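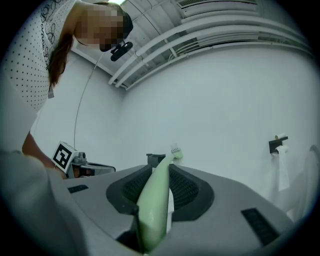
Toilet brush with pale green handle

Toilet Brush, Light Green
Supplier: Plalomum
Stock group: Washroom cleaning, hand tools

The light green toilet brush is the standard bowl brush supplied by Miltolura to schools, offices and public buildings. It is intended for the daily cleaning of floor-standing toilets and is issued without a holder. Holders are ordered separately under the same stock group.

The handle has a smooth, glossy finish that can be wiped down with the ordinary washroom cloth. The bristle head is light in color, so that staining shows early and a worn brush can be withdrawn in good time.

Weight: 90 g
Carton quantity: 13
Stock held at Forkdale: 1,340

Directions for use

Raise the lid and seat fully before starting. Apply the cleaning product under the rim and leave it for the time stated on its label. Brush the underside of the rim first, then the sides of the bowl, and finish at the drain opening.
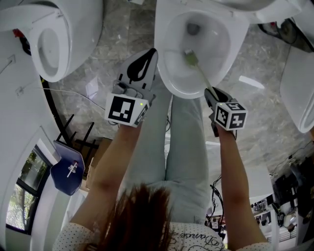 Flush with the head of the brush held in the running water, then let it drain over the bowl before returning it to its holder. In washrooms with several toilets, complete one bowl before moving to the next. Brushes used in washrooms are not to be used on sinks, tiles or floors.

Care and replacement

Rinse the brush after each use and disinfect it once a week. Do not leave it standing in undiluted bleach -- this shortens the life of the bristles. Replace the brush when the bristles are bent, thinned or permanently stained. Sites with heavy daily traffic should plan on replacement after some 400 cleanings.

Ordering

Orders are accepted by the full carton only. Customers with a standing washroom order may add the brush to their next scheduled delivery. The earlier version distributed by Đàm was withdrawn in August and is no longer available; existing holders fit both versions.

Returns are accepted for unopened cartons -- single brushes cannot be taken back for reasons of hygiene.

Page last revised October 2023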